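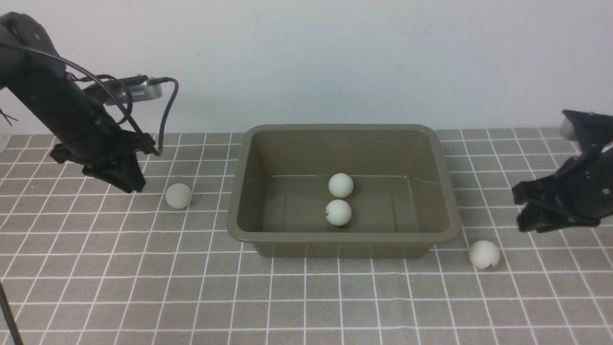
Dept of Product Design – Year 2 Materials Group, Hemmin College

Project report: does a ball's bounce fade in storage? Pouran Tehrani and Ehsan Dehghan. We left table tennis balls in the Jastholm store from February, then dropped each one onto slate. 31 balls, 240 drops. Heights read off a wall scale, not ideal. 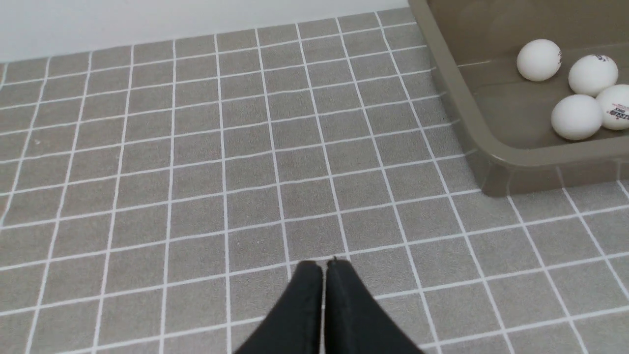 Grey surface with grid lines.

Cold shelf balls came up lower. Not by much – up to 27 mm.
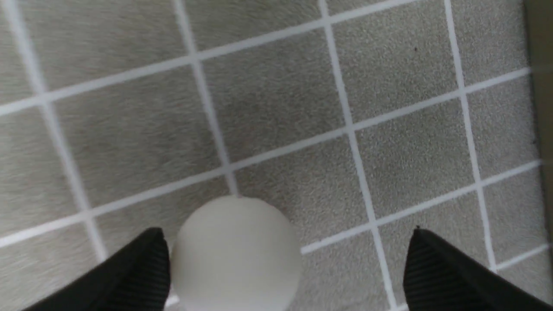 Humidity wasnt logged so cant rule it out. Would repeat with a propper release clip.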